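Felthorpe Museum of Trade and Settlement

The Felthorpe Museum of Trade and Settlement is a local history museum in Tisolcombe. It holds objects, papers and furniture connected with the Felthorpe Company, a trading firm that ran the town's harbor and much of its land under a charter. The museum is best known for the 2020 rehanging of its permanent galleries, which changed how the company's role in the founding of the town was presented.

History

The museum opened in the former company counting house, a two-story brick building on the harbor road. The first displays were arranged by the company's own successors and followed the official account, in which Tisolcombe was an empty shore before the first warehouse went up. Later excavation at the Kolurell site, north of the harbor, produced pottery, fish weirs and house floors older than the charter. These finds were kept in storage for many years and shown only in temporary exhibitions.

Collections

The collection contains 2,000 cataloged objects, of which 261 are on permanent display. The main groups are:

Company records, including ledgers, shipping lists and land grants
Material from the Kolurell excavations
Household and office furniture
Maps and harbor plans
The Palamarchuk bequest, a set of 169 prints and drawings of the coast

The Palamarchuk bequest came to the museum with the condition that it be kept together. It is shown in rotation in the upper gallery, where light levels are held low to protect the paper. The furniture is housed on the ground floor. 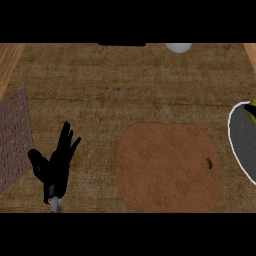 Computer rendering of a wooden tabletop.

Rehanging of the galleries

The new permanent display opened on 19 March 2020. It dropped the earlier route, which had led visitors from the charter to the modern town, and began instead with the Kolurell material. Company portraits were moved to a side room and given labels stating who paid for them and when. A land grant that had long been described as a gift was relabeled as a purchase under dispute, with both the company text and a later court copy placed in the same case.

Reaction was mixed. Local teachers welcomed the change in sequence, while several letters to the town newspaper objected to the removal of the founding date from the entrance hall. The date was restored in May on a smaller panel that also gives the earliest date for settlement at Kolurell.

Access

The galleries are on two floors, joined by a lift. The study room has 65 boxes of copied records on open shelves. Original papers are seen by appointment.

See also

Kolurell site
Felthorpe Company
Tisolcombe harbor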